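Forums > Kitchen Garden > Storage and Seed Saving

Eggplants going soft in the garage
Started by Seren Craddock, February 20, 2022
9 replies, 2 shown

Seren Craddock wrote:
I put up shelves in the garage last July and have kept most of our vegetables out there ever since. Squash and onions are fine. Eggplants are not. They get brown pits in the skin after a few days and the flesh goes spongy near the stem. The garage sits in the 40s at night. I wrap each one in newspaper. Is it the cold or the paper?

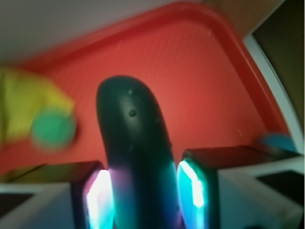
The other thing I want to sort out is ripeness. My neighbor picks by size and I go by shine. We both end up with bitter ones.

meireles_plot2 wrote:
It's the cold. Eggplant doesn't like anything under 50. Pitting is the first sign, then the seeds turn brown. Move them to a kitchen counter out of the sun and eat them within a few days. The paper isn't hurting anything.

On ripeness, press with your thumb. If the dent comes back slowly, it's ready. If it stays dented, you waited too long.

cledo wrote:
I disagree on the paper. Mine sweated in newspaper and got mold under the cap. I use an open crate now and leave 2 inches of stem on. Also, the thumb test bruises them. I cut one from each plant and look at the seeds — pale is good, tan is late.

meireles_plot2 wrote:
Cutting one per plant is a lot of eggplant to lose if you only grow a few. A light press has never bruised mine.

cledo wrote:
You don't lose it, you cook it.

Seren Craddock wrote:
Moving them indoors tonight, no paper on half of them. Will report back.

Share (2)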